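Lost property shelf to be cleared at Climen hall

Anyone missing a cup, a set of keys or a child's jumper has until the end of March to claim it from the Climen community hall, where the lost property shelf is full again.

Hall manager Şengül Avcı said items had been piling up over summer, when the building was used for holiday programs and the Petkov Street market. The shelf holds small things only. Bikes, prams and folding chairs are kept in the shed beside the car park.
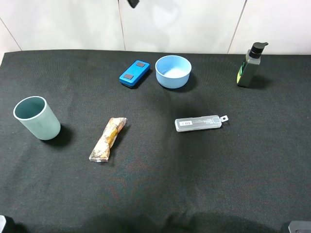
The hall has 220 regular users across its weekly classes and clubs, and Ms Avcı said most never check the shelf. Last year 200 items were handed in and fewer than half went home again. Drink bottles and umbrellas were the least likely to be claimed.

People can come to the front desk between 9 am and 2 pm. They will be asked to describe the item before it is handed over. Phones, wallets and bank cards are not kept at the hall and go straight to the Testik police station.

Lợi Mạc, who runs the Stastier op shop next door, has agreed to take whatever is left in April. Clothing will be washed and put out for sale. Anything broken will go to the tip.

Money from last year's leftovers came to $900 and paid for new coat hooks in the foyer, with names of the groups painted above them. Ms Avcı said the hooks had helped a bit with the jumpers.

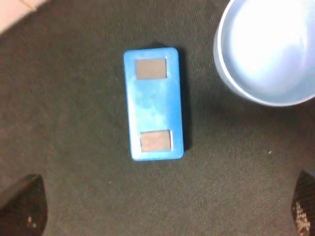 How to claim

Call in at the front desk or leave a message on the hall phone with your name, a description of the item and the class or event you were attending. There is no charge.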